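In praise of the grey tub

I have owned, over the years, a lot of clever storage. Drawer dividers that slide. A hanging thing with pockets. A set of 12 stacking boxes from Skirnano with lids that clicked so nicely in the shop that I bought them without once asking myself what I'd put in them (batteries, mostly, and then I lost track of which box the batteries were in).

All of it has gone to the charity shop now, and what I use is a plain grey tub. No lid, no compartments, sloping sides. It lives on the end of the workbench and everything small goes in it until Saturday, when I tip it out and put things back where they belong. That's the whole system! I've been at it since November and I am a bit evangelical, so bear with me.

My sister-in-law thinks this is just a junk drawer that has been let out for some air. Fair enough, but a drawer closes, and once it's closed you can forget about it for 23 years, as my parents did with theirs. A tub sits there looking at you. You can't pretend the glue isn't in it.

The other thing I like is how bad it is at holding a lot. Once the bottom is covered you start to feel uneasy, and that unease does more for my tidiness than any label maker has (I had one of those too, a Fomeck, very good at labelling itself). Two or three things lying in a tub look like things somebody means to deal with. Fill it to the top and you've got a skip. 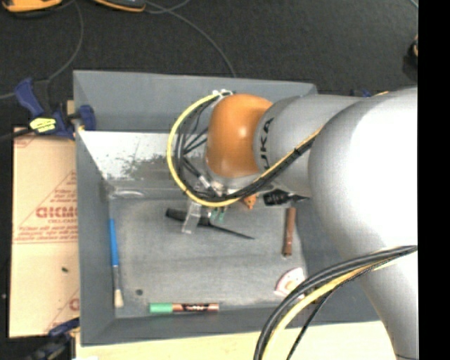
A grey bin on a pale wooden top, with a long black object lying on its scuffed floor.

I'm fond of the scuffs, too. Kelechi Eze, who I share the workshop with, keeps offering to replace mine with one of those smart felt-lined trays from Waledska, and I keep saying no thank you. A felt-lined tray makes you careful. You'd lay a chisel in it like a baby. I want something I can drop a screwdriver into from standing height while I'm looking for my tea.

Size matters more than I expected, mind. My first one was enormous and swallowed a cordless drill and more than 400 screws before I noticed. The one I have now is a bit bigger than a washing-up bowl, and it's full by Friday whether I've been busy or not – I can't explain that.

So if you're about to spend real money on the Odukoya wall system, the one with the rails, perhaps try a tub for a month first. Get the ugliest one they have.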